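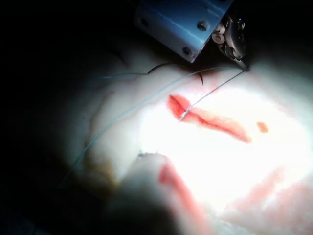
Section 4. Your First Row of Stitches

By now you have unboxed the Stamo practice pad, read Section 3 on thread, and stabbed yourself at least once while reading Section 3 on thread. Welcome. This section covers the simple interrupted stitch and then the simple running stitch, in that order. People who skip to the running stitch come back to the interrupted stitch later, in a worse mood.

The pad is for practice only. It does not bleed, complain or send a bill, and nothing you do to it qualifies you to do the same to your brother-in-law.

4.1 Before you start

Have these within reach:

The pad, cut side up
One length of practice suture with needle attached
A needle driver
Toothed forceps
Blunt-ended scissors
The lidded sharps cup from the kit, with its lid off
A lamp you can move

About the lamp. Pale thread on a pale pad disappears under flat ceiling light, and you will spend your evening tugging on something you cannot see. Put the lamp low and to one side so that each strand throws a small shadow. One end of the pad may go dark when you do this. Work in the lit part, and turn the pad when you run out of it.

CAUTION: Practice needles are real needles. The word "practice" refers to you. Keep them away from children, pets and the arms of upholstered chairs.

4.2 Setting the pad

1. Wipe the underside of the pad with a damp cloth and let it dry. Lint is the main reason pads slide.

2. Lay the pad flat on a firm table and press down along all four sides. If the table is glossy, put the rubber mat under it first.

3. Turn the pad so that the cut you plan to close runs across your body, left to right. Left-handed users should do the same. The difference comes in at 4.4, where you will start from the other end.

4. Press gently on either side of the cut. It should open a little and close again when you let go. If it gapes and stays gaping, the pad is bent underneath, or you are sitting on the corner of the mat.

NOTE: Fresh pads are slightly tacky. This wears off in a week of ordinary use. Talcum powder wears it off immediately, and also makes the surface look like a doughnut. We don't recommend it, but we get asked.

4.3 The simple interrupted stitch

1. Take the needle in the driver, two-thirds of the way back from the point. If you hold it at the very end where the thread joins, it will bend. If you hold it near the point, you will have nothing left to push through the pad.

2. Close the driver firmly. It should hold the needle square to the jaws, with no wobble. A needle that swivels when it touches the pad was never being held in the first place.

3. With the forceps in your other hand, lift the far edge of the cut just enough to see where the point will come out. Lift it. Don't crush it. The teeth leave marks, and the marks stay in the pad as a record of your character.

4. Set the point straight down on the surface, a short distance back from the edge. Straight down means straight down. Almost everyone comes in at a slant the first time, gets a shallow bite, and then watches the thread tear through the top layer when they pull.

5. Roll your wrist so that the needle follows its own curve. You are turning a key, not pushing a thumbtack. The point should appear inside the cut.

6. Let go with the driver, pick the needle up again on the point side, and draw it through. Take hold behind the tip, never on it. Gripping the tip blunts it, and a blunt needle turns every later step into wrestling.

7. Go into the near edge from inside the cut, at the same depth, and come out on the surface at the same distance from the edge as you went in.

8. Pull the thread through until you have a short tail left on the far side. Pull slowly and in line with the stitch. If the pad comes up off the table with it, you have a knot you didn't intend, and you should stop and find it.

CAUTION: Don't pull the thread with the needle dangling free. Hold the needle in the driver or park it where you can see it. A loose needle on a long thread swings further than you think, generally toward a sleeve.

Tying off

9. Lay the driver along the cut, between the two strands. Wrap the long strand twice around the jaws.

10. Open the jaws, take the end of the short tail, and pull it back through the loops. Your hands should finish on opposite sides from where they began.

11. Snug the knot down until the edges just meet. Then leave it alone. Edges that pucker up into a ridge have been overtightened, and no further tightening is going to flatten them.

12. Wrap once in the opposite direction, pull through, and snug. Repeat once more, back in the first direction.

13. Slide the knot to one side so that it doesn't sit on the cut. Trim both ends, leaving enough to get hold of later.

Now do it again beside the first one. A standard pad closes in 7 stitches along the short cut and 17 along the long one. If you are fitting in a great many more than that, you are embroidering.

4.4 The simple running stitch

The running stitch is one long thread going over and through, over and through, with a knot at each end. It is quicker than the interrupted stitch and much less forgiving, as there is one thread holding everything and one mistake will loosen all of it.

1. Start at the right-hand end of the cut (left-hand end if you are left-handed). Make one interrupted stitch exactly as in 4.3, but trim only the short tail.

2. Leave the long strand attached to the needle. Before you go on, decide where it is going to lie. Sweep it out in a wide, loose curve on the side you aren't working from, and let it rest on the pad. A thread that has been given somewhere to be is less likely to wrap itself around your forceps.

3. Take your next bite a little further along. Same distance from the edge, same depth, both sides.

4. Draw the thread through until it lies on the surface without slack. Snug is enough.

5. Before each new bite, look at both parts of the thread: the part going into the pad, and the part still to come. If they cross, uncross them now. They won't do it on their own, and in three stitches' time you will be cutting the whole thing out.

6. Continue to the end of the cut. At the last bite, don't pull the loop all the way through. Leave it long enough to act as your short tail.

7. Tie off against that loop as in steps 9 to 12 above, and trim.

NOTE: Frida Bech, who tested this section for us with a kitchen timer and very little patience, suggests saying "in, out, look" under your breath for step 5. It works. It is also why she practices in the garage.

4.5 When the thread misbehaves

The thread has curled into springs.
It remembers the packet. Hold each end and stretch it gently for a few seconds, then let it hang. Don't run it over a scissor blade as you would gift ribbon. You'll get gift ribbon.

The thread has vanished.
Move the lamp. If it is still missing, find the needle first and follow the thread back from there. If the needle is missing too, stop everything, keep your hands off the table, and see 4.6.

The thread has snapped.
It was either nicked by the driver or pulled sideways across an edge. Handle the thread with the jaws only at parts you mean to cut off.

The pad is tearing at the stitch holes.
Your bites are too close to the edge. Move back a little on both sides. If the area is already ragged, turn the pad and use another cut. Each cut is good for 100 passes of the needle, give or take your temper, after which the edges go soft and teach you nothing.

The knots come undone overnight.
All your wraps went in the same direction. Reread step 12, particularly the word "opposite."

4.6 Finding a dropped needle

1. Say so out loud if anyone else is in the room. Embarrassment is cheaper than a puncture.

2. Don't stand up, and don't slide your chair back.

3. Check the pad, the mat, your lap and your cuffs, by eye.

4. Shine the lamp flat across the table. Needles are dull from above and bright from the side, and what you're looking for is a small glint.

5. Still nothing? Use the magnet strip from the kit lid. Sweep the table first and the floor second.

6. Pick the needle up with the driver and put it straight in the sharps cup. It is retired, however nice it looks.

4.7 Putting things away

Cut the stitches out rather than yanking them. Slip one scissor blade under each stitch beside the knot, snip, and lift the knot away with the forceps. Needles go in the sharps cup, thread goes in the trash, and the lid goes on the cup before you clear anything else.

Wash the pad in lukewarm water with a drop of dish soap. Not the dishwasher. Pat it dry and store it flat in its tray, with nothing on top. Stamo pads left under a stack of textbooks take on the shape of the textbooks, and the warranty has views about this.

Replacement pads are part 105. Thread and needles are sold separately and are listed at the back, after the page where we apologize for the Wasell adapter.

Section 5 covers the mattress stitch. Have a snack first.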